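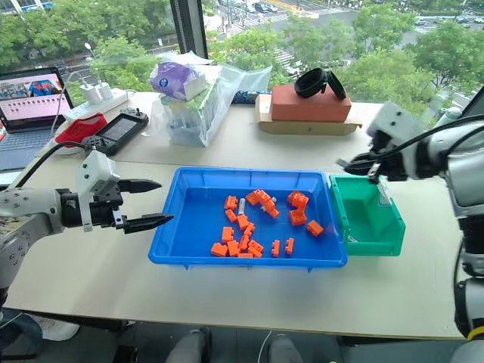 Orange bricks in the blue tray, with the green bin right up against it and an arm on either side.

Tabletop sorting: house rules and a gallery from the Pornbridge bench

Welcome, and thanks for stopping by! I'm Jeanine Verbeke, and I look after the good practice pages for our little group at Pornbridge. We started writing rules down in November, after a long afternoon in which two of us set up the same table in two quite different ways (and each of us was perfectly sure of being right). The sheet began with 20 rules and we have since talked it down to 14, which everyone seems able to live with. The ones that come up most at the table are these.

Rule 5. Tray and bin go side by side, touching, within comfortable reach of both arms. If you have to stretch for the far corner, move the tray and start again.

Rule 6. Look into the bin before the first pick of a run. Small scraps and bits of clear plastic are so easy to miss, and they do count as contents, so write down what you find!

Rule 9. Cables run over the arm with enough slack for the wrist to turn fully. Check both sides, please, even when you only mean to use one.

Rule 12. Keep hands out of the reach of the arms while they are live, and put the controller down where you can grab it without leaning across the tray.

The full sheet hangs by the door, and I'm always glad to hear suggestions.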